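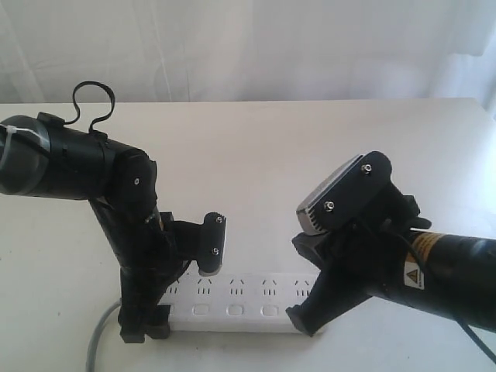
*A white power strip. Free checks on extension leads begin in Sastbridge next week.*

## Free extension lead checks to start in Sastbridge

2018-07-20

People in Sastbridge can have their extension leads and power strips tested free of charge from next week, the town council has announced.

The checks will take place in the ground floor meeting room at the library in Ruggiero Street, between 10am and 4pm on weekdays and until 1pm on Saturdays. No booking is needed. Each household may bring up to 6 items.

Testing will be carried out by Gravetti, the electrical contractor that already looks after the town's street lighting and the pumps at the swimming baths. The council is paying for the work out of its home safety budget, which was set at £2000 for the year.

The scheme follows a trial in June at the Visanow estate, where 91 leads were brought in over three days. Most passed. The most common faults were cracked plugs, damaged flex and the wrong fuse. Several leads had been plugged into one another to reach across a room, and residents were advised to replace them with a single longer lead or to ask for an extra wall socket.

A council spokesperson said the response on the estate had been better than expected. "People came down with things they had been using since they moved in. Quite a few took a leaflet for a neighbour as well."

Leads that pass will be given a dated green sticker. Those that fail will be labelled, and the owner can either take them home or leave them for recycling. Gravetti staff will change a fuse on the spot if that is all that is needed, but will not carry out other repairs. Replacement leads will not be on sale.

Coiled leads should be fully unwound before they are brought in. The testers cannot accept garden leads that have been cut by a mower or hedge trimmer, and these should be taken straight to the tip at Mill Lane, where there is a container for small electrical goods beside the weighbridge.

The council has also put out some general advice. It says heaters, kettles, tumble dryers and washing machines should be plugged directly into the wall. The load a power strip can take is normally marked on the underside, and the figures for everything plugged into it should be added together. A heater rated at 2000 watts uses most of what many household leads can carry, leaving little for anything else.

Leads should not be run under rugs or through door frames, and should not be used if the plug feels hot or smells of burning.

Tenants of council-owned homes who are short of wall sockets can ask for a visit from the housing repairs team. Private tenants should speak to their landlord first.

The library checks will run for a fortnight. Anyone who cannot get to Ruggiero Street because of illness or disability can ring the council's main switchboard and ask for a home visit. Parking at the library is limited to one hour.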